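Plivetti carton handling set: data card and fault notes

Reading time: 3 min
Print this page | E-mail this page

## Summary

The set holds 1297 episodes of a two-armed robot handling small cardboard cartons on a table. It was recorded at Jakthorpe in February. This version adds notes on a fault in the gripper force channel. Please read them before training on anything that uses force.

Maintainer: Refilwe Mahlangu
Fault review: Lurdes Bastos

## What went wrong

Over 12 sessions, the right gripper kept closing after it had made contact. The left one behaved normally. The force channel for the right side stayed at its last value while the motor went on drawing current, so the controller saw no reason to stop. Three cartons were crushed before the session lead pressed the stop button.

We traced it to the Kramer interface board. A connector had worked loose, and the driver repeated the last good reading when a packet went missing. It should have raised an error. No one was hurt, but the soft stop depends on the same channel, so we treated it as a safety fault and stopped recording until the Saturday.

## What was changed

- The connector is now clamped.
- The driver stops both arms after 3 missed packets.
- Closing current is capped on both sides, whatever the force channel says.
- Episodes from the affected sessions carry `force_valid = false`.

## Known gaps

Joint positions and camera streams are good throughout. In 18 episodes the flag was set by hand, and the exact start of the fault is uncertain.
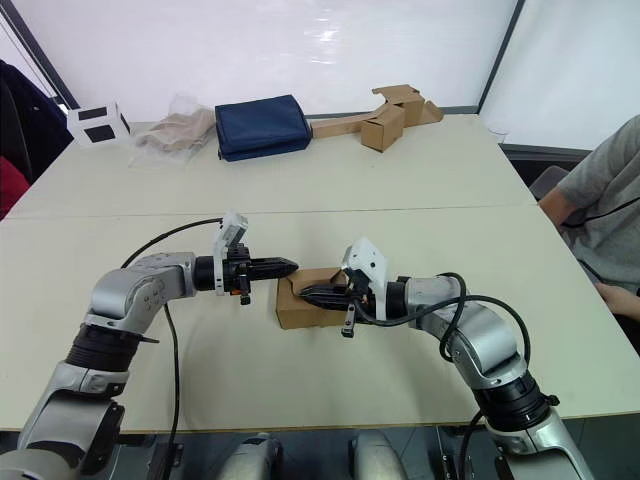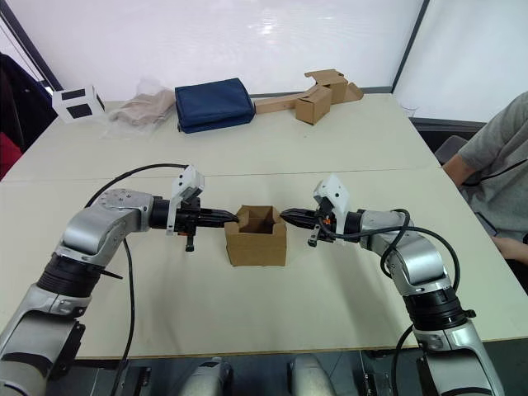

The force flag says nothing about the state of the carton, and the two should be checked separately. A box can be marked by an earlier grasp and still turn up in a good episode. The upper picture has a carton with a flap torn or folded at one corner, and we log both cases as `flap_irregular`. Filter on that field if you need clean edges. Cartons with the top flaps folded inward, as in the lower picture, are logged as `open_top`.

## Comments (3)

**plonier_dev:** Does the current cap apply to replayed episodes as well?

**R. Mahlangu:** Yes, from this version on. Older replay scripts bypass it, so please update.

**tw_bench:** Same stale reading on our board. Clamping the connector helped, but the driver change is the one you need.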